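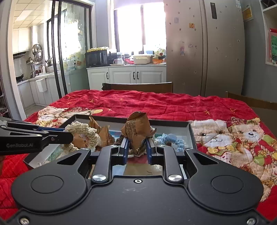

Can a machine tidy up a family's odds and ends yet?

Partly, and I'm more cheerful about that than I was in February. Dolix, the tidying service from Moroz, sorts a mixed tray well if you give it time, and it still makes a mess of anything floppy.

I had it on trial in my flat in Eltham for 6 weeks. You tip your clutter into a shallow tray, tell it what goes where and leave it to get on. Hard things are a joy! Pegs, batteries, bottle tops and toy cars all went to the right tub, and it picks up a crumpled packet far more gently than I do (I always end up with crumbs on the cloth).

Rope and string are another matter. My dog has a lot of knotted toys, and when two of them were tangled Dolix would lift one, bring the other along with it and put both down again. It did this over and over, very patiently. Fluffy things it mostly manages, though it once filed a sock under rubbish.

Speed is the weak spot. A full tray took 30 minutes, and I can do the same in 2 with the radio on. But I wasn't doing it, I was in the bath, and that changes the sum quite a bit.

I tried the older Grukgate at a friend's house last year and it dropped nearly every wrapper it touched, so this is a huge step. The monthly fee is £67, too much for me just to have a tray sorted. If you find bending or gripping hard, you may well see it differently.

Still can't do: knots, carrier bags, anything wedged in a corner.

Four stars. I've asked to go on the list for the next version, and the dog toys will be waiting for it.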